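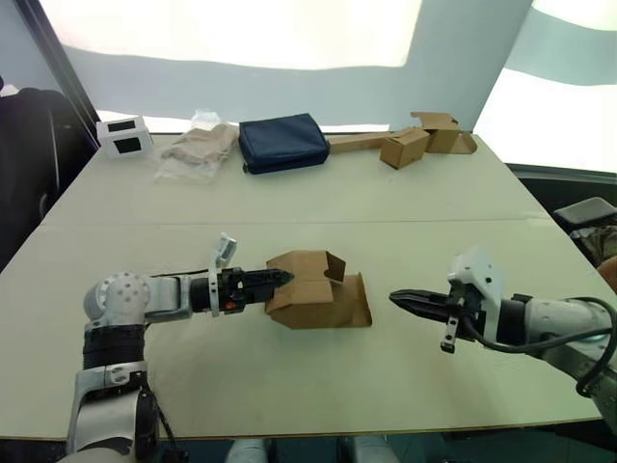 The Vorum motor works opened its doors to visitors for one afternoon in February, and I went with Sunil Hettiarachchi, who has owned a Vorum tourer longer than he has owned his house. Entry was by ticket only. We parked in the field behind the old paint shop and walked in by the side gate.

Vorum no longer builds cars. The works was taken over by Emport between the wars and went on turning out bodies for other makers until the order book ran dry. The main erecting hall is now a museum store, with a small workshop at the far end where two restorers are employed.

Gilles Moulin led our group. He began in the foundry, which has lost its roof lights but still has the crane rails, and then took us up to the drawing office. The drawers there hold 987 sheets, mostly chassis and axle drawings for the Millet light car. Many are in pencil and have never been copied. Mio Higuchi is listing them and has got as far as the rear springs.

Three cars were on show in the hall. The Millet two-seater is the best of them, with its original hood irons and a dashboard cut from a single piece of ash. Next to it stood a Prinora saloon, which was sold under that name for export only. The third was a bare chassis with the engine in place. Gilles started it at half past two and it ran evenly, though the noise under that roof was hard on the ears.

According to the works ledger, 900 Millets left the gate. Huguette Hiebert, who keeps the owners' register, thinks the real figure is lower and that some chassis numbers were used twice after cars came back for new bodies. She had brought her card index and was checking plates with anyone who had driven there in one. Sunil's turned out to be a year older than his logbook says.

Tea was served in the former pay office. The bookstall had reprints of the Millet handbook and a few spare hubcaps. Wear boots if you go, as the yard behind the foundry is rough and holds water.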